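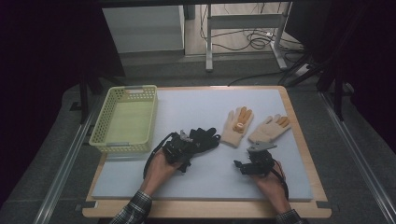
Storing knit work gloves so they dry between shifts
I look after gear for a small timber yard and want to stop gloves going musty in the store cupboard. At the moment they go in a closed tub after washing. I was thinking of changing to open plastic baskets with small square holes along the sides, like the yellow-green one with the beige knit gloves, but the floor of that type looks solid. Does a solid floor matter? The cupboard is 114 cm wide and has no vent.
Asked November 24, 2020
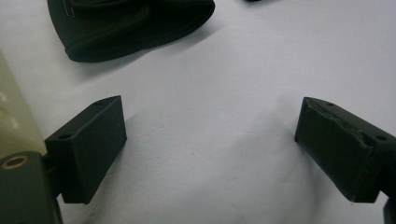
The other option is a wire rack, which costs more and takes up the whole shelf. Washing is cold, no softener, spun once.

2 answers

Answered by Jayawardena
A solid floor matters if the gloves go in damp. Water drains to the lowest layer and the side holes do little for it. Dry them fully on a line first, cuffs up, then use whatever basket you like. For the cupboard, drill two rows of holes in the door, one low and one high. Ours took about 2,000 square millimetres of opening at each end before the smell cleared. Colour of the basket is irrelevant - buy the cheap one.
If the gloves have a rubber palm, turn them inside out for the first few hours.

Answered by Clekau
wire rack. had baskets at the old place, went mouldy by January

Comment from asker
Thanks, will drill the door and put up a line.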